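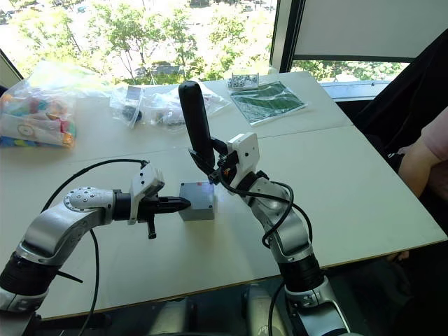

4. Materials and layout of the work table

4.1 The enclosure

The work reported in this section concerns the small grey box shown in Figure 3 and the parts that were kept near it. Boxes of this kind are sold for joining or protecting low-voltage wiring and are found in most maintenance stores. They are cheap, they come with a separate lid, and they are small enough that the person fitting them out has to think about where to put everything else. It is this last point that interested us. Section 3 dealt with the fitting work itself; the present section deals with the table on which it is done, and in particular with the storage of parts between one stage of the work and the next.

The box was chosen after a short trial at the Kaltgate workshop in April, in which larger enclosures were also used. The larger enclosures gave few storage problems. Loose parts were simply dropped inside them and taken out again when wanted, so that the enclosure served as its own parts tray. A small box does not allow this. Once one board has been placed in it there is little room for a second, and none for screws that are not yet needed. Everything waiting to be used must lie on the table or stay in a bag.

A table used for this work also carries longer items. In Figure 3 a long black cylindrical object is held nearly upright close to the box. Items of such a length take up little room when upright and a great deal when laid down, and the layouts we recorded at Kaltgate differed more in how the long items were dealt with than in any other respect. Some sheets show them placed along the far edge of the table. Others show them put down wherever there was a gap, usually on the side from which they had last been used.

4.2 Parts supplied and how they were packed

Parts were issued from the store at Gristcombe in clear plastic bags. The store packs by job, so a single bag may hold several kinds of part, and the same kind of part may be found in more than one bag. Each job sheet lists the contents of its bags, but the sheet does not say in which order the bags are to be opened. Over the whole period of the study 1629 parts were issued across 40 sessions. This total counts a board with a lead or other part already fixed to it as a single item, in line with the practice of the store.

Three ways of keeping the parts were compared. In the first, all bags were emptied on to the table before work began. In the second, the bags were left closed and only the part needed next was taken out. In the third, which we call mixed keeping, the parts for the present stage were laid out near the enclosure and the remainder stayed in their bags further back. The terms are used in this sense throughout the paper. They describe the state of the table and say nothing about the skill or speed of the work.

No trays or dividers were used. The Horgan tray, which has been the usual choice at Plellevska for some years, was considered and left out of the comparison. It divides the table into fixed spaces and would have settled in advance the very question we wished to ask. A separate note on the tray is given in Appendix B.

4.3 The table surface

White surfaces were used throughout. Staff at Gristcombe had suggested a dark mat for the sorting of small metal parts, and there is something to be said for this – a pale screw on a pale table is easily missed. Against this, dark fittings, green boards and tools with black handles all show up well on white, and these made up the larger part of what was in use. Small grey metal pieces were the main exception. They were the parts most often left in their packets until the last moment, whichever of the three methods was being followed.

Glare should also be mentioned. Boxes with a smooth lid may catch the light at an edge, as the one in Figure 3 does at its upper right. This had no effect on the storage of parts, but it did make some photographs harder to read when the layouts were coded, and where a small item lay beside a bright spot its position was entered as uncertain.

4.4 Coding of layouts

Layouts were coded from photographs and from the written sheets, using the zones near, middle and far. The near zone is the area within a hand's width of the enclosure, wherever the enclosure happens to be. It therefore moves when the enclosure is moved. The middle and far zones are measured from the near zone outwards. An item lying across two zones was given to the zone that held the greater part of it. Tools were coded in the same way as parts, with the direction of the handle noted where it could be made out.

A second reading of the sheets was carried out on Tue 29 October. It covered 700 entries drawn from all sessions. Disagreements between the two readings arose mostly over bags, which have no firm outline and can be read as lying in either of two zones. The rule was then changed so that a bag is placed by its contents and the empty part of the plastic is ignored. All sheets were coded again under the new rule, and the results in Section 5 are those of the final coding.

Printed matter was a further source of doubt. Leaflets and instruction sheets are not parts, yet they take up more of the table than most parts do. They were entered under a heading of their own and left out of the totals.

4.5 A layout with parts in and out of their bags

Figure 4 gives a view of the table in which both states can be seen at once. Two small green electronic components are out on the surface beyond the grey box. One lies alone; the other has a black part attached to it. A screwdriver with a black handle is to the right of the box. The bags are further back, and they differ a good deal in what they hold: the large one on the left is packed with items in several bright colours, while a smaller one holds dark components and carries a white label. A small clear packet of grey metal pieces lies towards the back right, near a flat green printed booklet or sheet.

Under the scheme set out above, this arrangement is coded as mixed keeping. The green components are few and the bags are many, and that is the pattern we found most often under this heading. The printed item is entered separately, as stated in 4.4.

Figure 4. Grey junction box with two green components, a screwdriver and bagged parts on a white table. 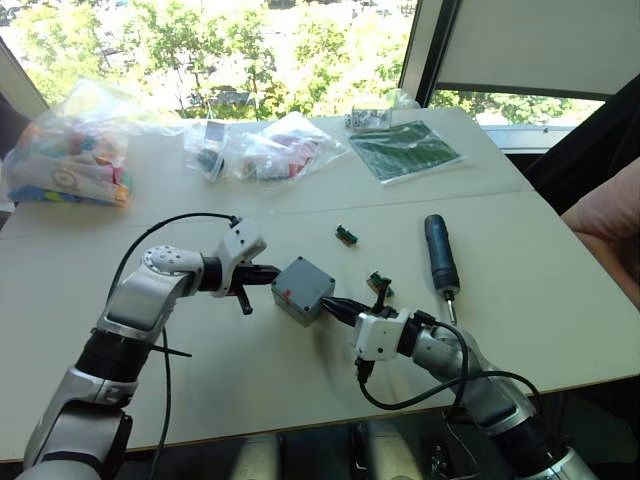

Does a clear bag make a written label unnecessary?

For brightly coloured parts it often does, but dark components look much alike through plastic and should be labelled. The sheets from Plellevska and Kaltgate agree on this. Where a bag of dark components had no label, it was commonly opened, looked into and put back before the right one was found. Bags of coloured parts were seldom opened by mistake, with or without a label.

4.6 Limits of the material

Several limits should be kept in mind when the results are read. The bags were packed by one store, and the habits of that store are reflected in every layout. A store that packed by kind of part would give its users a larger number of smaller bags, and the far zone would fill up more quickly. The enclosures were all of a small size after the April trial. We have no basis for saying how mixed keeping would serve in the fitting out of a full cabinet, where the work is usually done upright and the parts are kept on a trolley or on the floor.

The position of the screwdriver is recorded only when it was on the table. Time spent in the hand, in a pocket or on a stool beside the table does not appear in the sheets, and the figures for tools are for this reason lower than those for parts. Lids were treated as parts of the enclosure when they were on it and as separate items when they were off it. In a small number of sheets the state of the lid was not entered at all, and these have been kept in the totals for parts but removed from the table of lid positions in Section 5.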